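Kitchen sim pack from Kaletti – worth it for a small team?

Forum: Simulation and Software
13 replies

forex_fan_no_more
Hi all, and sorry in advance for the length. We're a small outfit (three people and a very patient dog) and I've been asked to pick a simulated kitchen package for our arm work. The one I keep coming back to is the Kaletti kitchen pack. It's $364 a year per seat, with 60 layouts included and a promised update in August. I've been on the trial for a couple of weeks and I like it more than I expected to, but I'd love to hear from people who have lived with it longer than I have.

moden_mill
Welcome! We've had two seats since last year and I'd buy them again. Setup took me one afternoon, and that included a nice long lunch. The counters come up furnished, you drop your arm in, and off you go – a real treat if you've ever spent a week building cupboards by hand.

slowgripper
I'll be the grump, if you don't mind. We used it through the spring and went back to Correia. The kitchens are pretty, I'll give them that, but the marble drove our vision person up the wall. Patches of dark veining kept getting picked up as objects. Correia looks plainer and costs more, and we've had fewer headaches.

moden_mill
See, I'd call that a point in its favor! My own countertop at home is full of blotches, and a robot that can't cope with a blotch isn't going to be much use to my mother. I do agree they should let you switch the stone for something plain, and I've asked support for it twice.

slowgripper
Fair enough, and I'd happily use it for later testing. I just wouldn't start there.

forex_fan_no_more
This is so helpful, thank you both. I'm putting up two renders from the trial so you can see which kitchen I mean. The purple donut is on the counter in both of them, and it has become the office favorite. 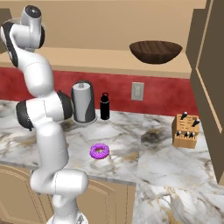
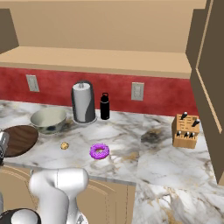
moden_mill
Oh, I know that red backsplash well! Look at the second one, where the counter texture changes abruptly right of center. I reported a seam like that and was told it was on their list. It has never bothered our arm, but it bothers me every single morning.

slowgripper
And there's the dark smudge in the marble I was grumbling about, in both. Try your detector on that before you pay for anything. If it comes through clean, I'll take back half of what I said.

forex_fan_no_more
Will do, and I'll report back once I've had a proper go at it. Does anyone know if the seats can be moved between machines?

moden_mill
Yes, from the account page, though you have to sign out of the old one first – I forgot, and had to write to support to get it released. They were lovely about it.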